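Nisau Grasp Planner
Version 3, for two-finger grippers

Clear plastic has always been the awkward customer in tabletop manipulation. Depth sensors look straight through it, point clouds come back full of holes, and a planner that does fine with boxes and bottles suddenly wants to close its fingers on thin air. Nisau was written with exactly that kind of object in mind, and version 3 is the release we've been itching to get out the door!

The planner works from color images first and uses depth only where depth can be trusted. It looks for rims, edges and highlights, fits a rough shape to them, and hands back a ranked list of grasps with a width, an approach angle and a confidence score for each. If the top grasp would bring a finger too close to something else on the table, it drops down the list and you can see why in the log — no more guessing which rule threw it out.

New in this release is the thin-wall mode. Switch it on and the planner keeps the closing width just under the measured diameter, so a light cup gets held and not crushed. You can set it per object or leave it on for a whole session. (We leave it on. It costs a little speed and saves a lot of cups.)

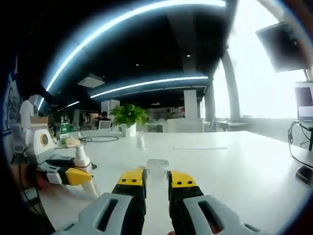 Dong-hyun Koo wrote to us that thin-wall mode was the first setting he turned on, and that he'd like the closing width saved with each grasp so he could compare one run against the next. Good idea, and it's in: every grasp record now carries the planned width next to the width the fingers reported.

Nisau talks to your controller through a small bridge called Skatinham, which comes in the same download. It runs as its own process, so you can restart the planner without dropping the connection to the hardware. Two-arm setups are supported too. Each arm gets its own planner, and Skatinham keeps a shared map of reserved space between them so they don't reach for the same spot.

What you need
A 64-bit Linux machine with 16 GB of memory
At least one color camera, calibrated to the gripper (2 if you want the rim fitting at its best)
A parallel gripper with position feedback

Known issues
Stacked cups are still read as one tall cup. A fix is being tested.
The old calibration link in the version 2 manual gives a 404. Use the copy in the docs folder.

Existing settings files load as they are. Part number for the boxed license with printed manual: Culthorpe 404-C. Downloads go up on Friday.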